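The Skundberg curtain comes in a box that claims 40% less light and 40% less noise. I live above a bus stop in Cladoden, so I had hopes for the second figure.

It arrived creased like a road map, and the hooks were in a bag marked "spares", which made me wonder where the others were. Ironing took 3 evenings. 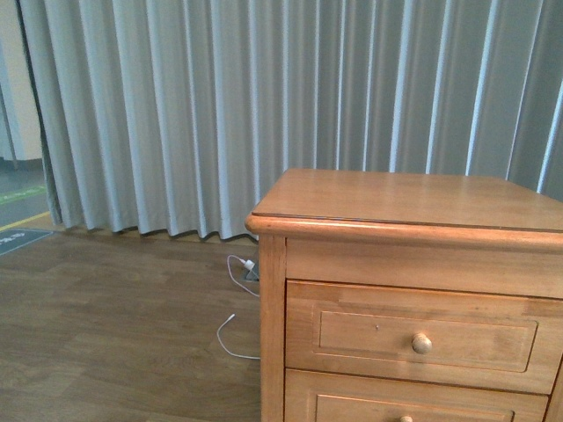 Cladoden, 2/25/18

Pale grey, full length, and it hangs in proper pleats down to just above the floorboards. I have no complaints there. The light claim is fair, too. The buses sound exactly as they did, only now I can't see which one I'm missing.

My old Ostrowski cost less and did much the same, but it was mustard. Keep the receipt.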